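4.2 What people do with an unsigned letter

I should say up front how I got into this part of the study, since it shaped what I went looking for. A few years back I was helping Meenakshi Singhal sort viewer mail for a regional missing-persons program, and the piles that kept us up late were the unsigned ones. Signed letters were easy to file (name, town, phone number, done). The unsigned ones got passed around the table and argued over, sometimes for a whole evening, and I wanted to know why some of them ended up with the police and others went back in the box.

So for this section we took the Prurnia archive, 3,338 letters and emails sent to the program over its run, and pulled out the 480 that carried no name and claimed a direct sighting. "Direct" is our word. It means the writer says they saw the person themselves, in a car, at a market, on a train platform, wherever. If the writer heard it from a cousin, it went into the hearsay pile and I talk about that one in Section 5.

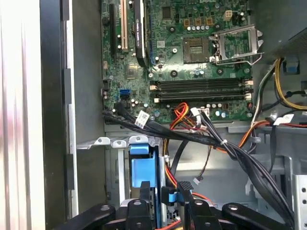
Two of us read every letter without knowing what had become of it. We marked each one for place, time of day, clothing, who else was there, and whether the writer gave a reason for waiting. That last one surprised me! I had expected the long-delayed letters to be treated with suspicion, and plenty of them were, but the ones that explained the delay in a plain way ("I was afraid for my job" is a typical line) were passed along nearly as often as letters sent the same week. Letters that skipped the subject altogether did much worse, even when the sighting itself was full of detail.

The other thing that mattered was where the letter landed first. Mail sent to a family's lawyer got read by one or two people and was usually forwarded quickly. Mail sent to the program went through an editor, then a producer, then somebody on the legal side, and every one of them had a slightly different idea of what a believable letter sounds like. In the Ciron case, which I keep coming back to, the same writer sent the same page to both. The lawyer handed it over right away. The program sat on it until November and then read half of it on the air, which I still think was a mistake.
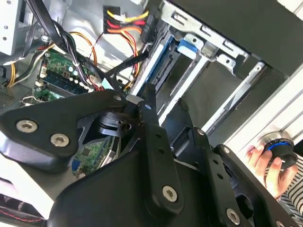 Reading half a letter on television does something odd to the tips that come in afterward. Callers start to echo whatever was read out, and after that you can't tell who knew a detail and who picked it up from the couch. It's a question of how much you were shown. Take a close view into an open computer tower, where black plates and link bars fill the front and a couple of silver hex-socket screws catch the light: I could tell you plenty about those screws and very little about the rest of the machine, and if you asked me a month later I'd probably fill in the rest from other computers I've seen. Tipsters do the same with a half-read letter, and they do it in good faith. In the Tiwari case we found seven later messages that repeated the broadcast wording almost word for word, including a slip in the street name.

We also looked at whether holding the whole letter back helped. There were six cases where nothing was read out, Dedine being the best documented, and the later tips there were fewer but more varied in their wording. I wouldn't lean on that too hard. Six cases is a tiny group, and the programs that held letters back may well have been more careful about everything else too.

Figure 3. Path of unsigned sighting letters in the Prurnia archive, from first reader to police, by place of first receipt. Hearsay letters are left out. Coding closed 7/3/21.

As Figure 3 shows, the biggest drop comes between the editor and the producer, and that's the step I'd most like somebody to sit in on. We only had the margin notes to go by, and half of those are a single question mark.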